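Home | Parts | Build | Setup | Forum

Listhorpe Gripper, Section 2: First Session at the Table

1. Clear the bench. I leave the stand in the middle and keep everything else off until the fingers are behaving.

2. Open both fingers all the way and check that each pad sits flat on its mount. Mine needed a second try!
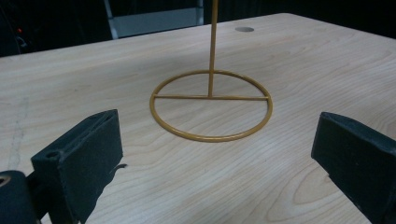

Gustitz wrote in to ask if the pads can be glued. They can, but I'd use tape first, so you can still shift them.

3. Plug in and run the open/close routine 46 times (yes, really, I put the kettle on).

CAUTION: Keep loose cable well away from the pads. A loop can slip behind one before you notice.
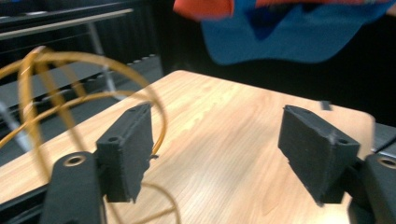 4. Stop the routine and look over the pad edges. Foam wears faster than you'd think, and I swap mine when the crumbs start bugging me.

5. Now add a second item. A shoe is great practice (soft, lumpy, never lies the same way twice). Set it off to one side and save the start position as 268.

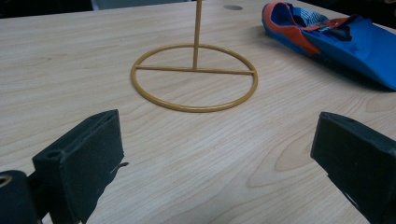 Zhuravel says to start with the toe end, and swears by a slower close. I still go for the heel, so try both.

NOTE: If the fingers stall, go back to step 2.

Contact the Salach workshop | Back to top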